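4. Drying and Storage Practices in Rental Housing

4.1 Background to the sites

The four housing areas in this study were chosen for their differences in age and layout. Verkenov is the oldest, with brick walk-up buildings that have shared attics. Rolholm was built as a planned estate and has a drying room on the ground floor of each block. Lubis is a mix of converted warehouses and newer infill buildings. Skostport lies next to the harbor and has the smallest apartments of the four, many of them a single room with a sleeping alcove.

All four areas are managed as rental housing, and all have rules about laundry in the lease. The rules differ a great deal in detail. In Verkenov the lease only says that attic lines must be cleared by the evening of the day after use. In Skostport it runs to two pages and forbids hanging anything on a balcony facing the water. Tenants in every area told us they had read the rules when they moved in and had not looked at them again.

We conducted 42 household interviews. Each took place in the home and followed the same guide, beginning with the last load of laundry the household had washed and working forward to where each item had ended up. This order was adopted after the pilot stage in September, when we had asked about general habits first. People answered the general questions with what they thought they ought to do. Asking for the last load gave longer and more specific answers.

4.2 Where laundry is dried

In Rolholm the drying rooms are used less than the planners expected. The rooms are warm and well ventilated, and the lines are in good repair. Tenants gave theft as a concern, although few had lost anything themselves. A more common complaint was the booking sheet. A household that misses its slot must wait until the following week, and several tenants said they had stopped signing up after missing one. Their laundry now dries on folding racks in the living room or over doors.

Verkenov tenants spoke well of the attics in summer and avoided them in winter. The stairs were mentioned in nearly every interview there, mostly by older tenants and by parents of small children. One mother had divided her washing into what she called upstairs things and downstairs things. Sheets and towels went to the attic, and everything else stayed in the bathroom on a rail above the tub.

In Lubis, where ceilings are high, pulley racks are common. Some came with the apartment and some were put in by tenants with permission from the management office. Households with a pulley rack reported fewer disputes over space than those without. They did complain of drips, and of having to take everything down before guests came.

Skostport had the least room for drying and the most indoor moisture. Windows there are often kept shut against wind and noise. Tenants dried clothes on radiators even though the lease advises against it, and they knew that it did. Several pointed out that the bathroom, where the lease tells them to dry clothes, has no window and a fan that runs only while the light is on.

4.3 From drying to storage

The step between drying and storage has received little attention in earlier work on domestic laundry, which has tended to stop at the line or the machine. In our interviews it took up more time than any other part of the process. Clean clothes were described as waiting. They waited on chairs, on the ends of sofas, on ironing boards left standing for the purpose, and above all on beds.

The bed was the usual sorting surface in all four areas. It is the largest flat area in most small apartments, it is at a workable height, and it is close to the closet. It also sets a deadline, as the pile has to be moved before anyone can sleep. Tenants used this on purpose. A man in Lubis said he tipped the whole basket onto the covers in the morning so that he could not put off folding it past bedtime. Others admitted that the pile often went from the bed to a chair at night and back to the bed the next day.

Color played a part in how the sorting was done. Households with light bedding said that dark items were easy to find and were usually pulled out first (Figure 1). Dark socks and underwear were an exception and were left until last, when they could be paired. Lint was mentioned in connection with black clothing in particular, and a few tenants laid an old towel over the covers before they began.

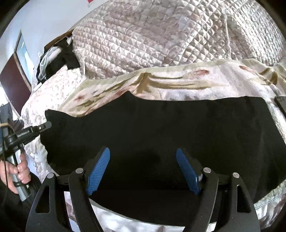

Figure 1. Black fabric item spread flat, with white bedding visible.

Folding methods were mostly learned at home in childhood and were seldom discussed between adults who lived together, except when they clashed. Couples had often settled such clashes by dividing the work by item. One partner folded towels and the other did shirts, and each put up with the result. Where one person did all the folding, that person also decided what counted as ready to put away. This caused friction over clothes that had been worn once and were not thought dirty enough to wash.

These once-worn clothes had no fixed place in most homes. Closets were for clean things and hampers for dirty ones. Tenants in Verkenov, where many bedrooms have a row of hooks left by earlier occupants, kept them on the hooks. In the other three areas they went on the same chair that held the clean laundry, and the two groups were easily mixed up. Some tenants washed the lot again when they could no longer tell which was which.

4.4 Implications for apartment layout

The findings suggest that storage space should be considered together with the surface needed to fill it. A closet with a clear area of counter or shelf beside it would take some of the sorting away from the bed. Rolholm has such a shelf in its larger units, set just inside the hall closet. Tenants in those units did use it, though mainly for mail and keys, and the hall light was said to be too dim for telling navy from black.

Hooks are cheap and were valued wherever they were found. We would recommend a row of them in every bedroom, fixed to the wall at the time of building so that tenants do not need permission to drill. For Skostport, a bathroom fan with its own switch is the more pressing need, and the question of how its running cost should be shared is taken up in Section 5.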